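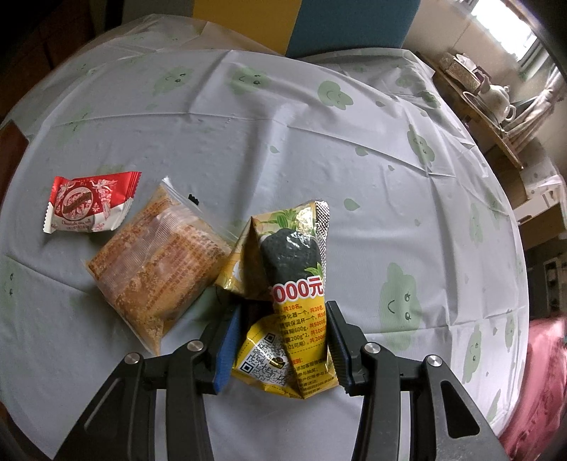
Fig. 1 – Un sachet de snack jaune, tout froissé, sur la nappe bleu-gris.

Notre projet : enregistrer un EP de Masine, le groupe punk de Rellcombe. Quel bonheur ! On a placé 2 micros au-dessus de la batterie, puis repris les voix à Gronbridge. Le budget de 1800 euros a suffi, mixage compris. Mairéad Moriarty a refait sa ligne de basse 20 fois – la dernière est énorme ! En février, on a fait écouter le tout à 30 élèves, et le refrain de « Rinaldi » est resté dans toutes les têtes.

Commentaires
Léo : La basse, quelle claque !
Inès : Il sort quand, l'EP ?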